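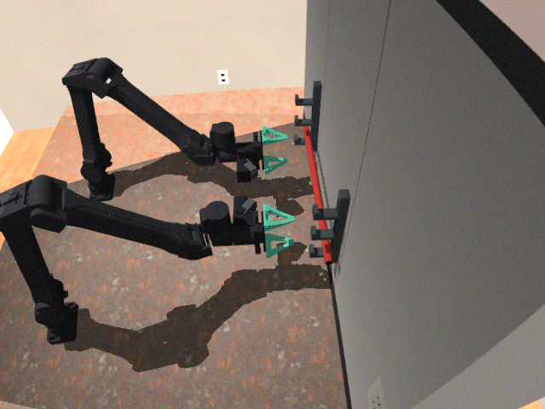
Notes from the Imivon open day

I went to the Imivon open day on April 18, 2026, mostly for the two-arm station. The other stops on the tour were a palletizer and a parts washer, and I have seen enough of both. The two-arm station was set up in simulation on a large monitor, with a workstation under the desk and a short line of people waiting to ask questions.

The task is simple to state. A red rod sits across two wall racks, each with three hooks, one above another. In the starting layout I saw, the rod was on the lowest pair and the upper hooks were free. Two arms, one per rack, have to take hold of the rod, lift it clear, and set it down on a different pair. Both arms carry the same gripper, with green fingers shaped like open triangles.

Dace Grigaitė ran the session. She gave a short talk and then took questions, which was the right split. Her main point was that a long rod held at both ends closes the loop between the arms. If one side leads by a few millimeters, the other side feels it as a side load, and the grip starts to slip or twist. She spent most of her time on that and very little on the learning method.

What the controller sees

The policy works from rendered camera views plus joint positions. It is not given the pose of the rod. I asked whether the hook positions were passed in as numbers, and she said they were in an early version, then removed once the camera input was good enough.

I had expected the long view of both arms to carry most of the information. According to Dace, the close views matter more in the last part of the move. From far away a hook and its shadow are only a few pixels apart, and the height error is hard to read. Up close, the rod end, the rack and the fingers are all large, and the shadows on the panel give a second cue for distance. She moves the light between runs so the policy can't lean on one shadow angle.

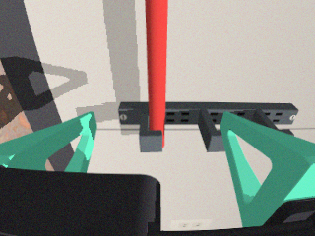 Numbers I wrote down

The current policy was trained on 700 recorded demonstrations, all done by people driving the arms by hand. Evaluation is a fixed set of 1054 starting layouts. I asked for the success rate and was told it would be in the write-up, so I have nothing to report there.

A run is stopped after 12 seconds. That seemed tight to me for two arms and three hook heights, but the moves I watched were not rushed.

Contact is the weak spot. The physics engine is called Vesadine, an in-house package, and it treats the rod as rigid and the fingers as slightly soft. Rod on hook is the worst case: a round surface against a small lip, with very little contact area. With coarse time steps the rod can jitter at rest. They run 8 substeps per control step to hold it still, and Dace said the cost in compute is the main complaint from her own team.

Questions left over

I would like to see the same task with a rod that bends. A rigid rod hides some errors and makes others worse, and I don't know which effect wins. Someone behind me asked about unequal rack heights — a good question — and the answer was that it hasn't been tried.

A hardware version is planned for October in the Naidu building, next to the parts washer. I signed up for the mailing list at the desk. If the evaluation results come out before then, I'll post them with the contact settings, and I still need to ask what friction value they use for the hooks.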